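Baskets on the Wall: Storage Week at Drundow

Each spring we clear the workrooms at Drundow, and each spring the floor fills back up before the paint on the labels has dried. For 2018 Isabelle Carrier proposed a radical theory: things that hang on a wall can't be tripped over. We had a budget of 400 dollars, a box of hooks left from the last radical theory, and a fondness for wire mesh that I can only call excessive.

The gallery is short. Réjean Fraser wanted a second page just for brackets and was talked down over lunch.
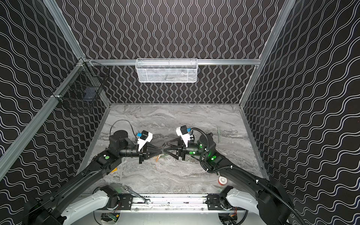
Text and gallery: Diane Charbonneau | 15 Apr 2018

White basket, back rail. A long one with a perforated front, hung near the top of the wall and looking wonderfully empty. Enjoy it. In my experience an empty basket has the life span of a doughnut in the break room.

Black basket, left wall. Tilted inward, up toward the corner, with something small and blue already at the bottom. I asked three people what it was and got four answers, one of them "mine."

The walls. Black fabric with thin white wavy lines, upright at the back and sideways on the left and right. Garba Edet calls it soothing. I call it the inside of a very strict seashell.

The floor. Gray marble pattern, white and dark veining, far grander than anything we do on top of it. Ásdís Norðdahl would like it known that she voted for plain beige.

The rails. Silver aluminum, and the reason the baskets have anywhere to live. Réjean will discuss them with you for as long as you can stand up.

We still have 6 baskets in the closet and will be taking requests until September. Please measure your wall first. "Sort of wide" was a real entry on last year's form.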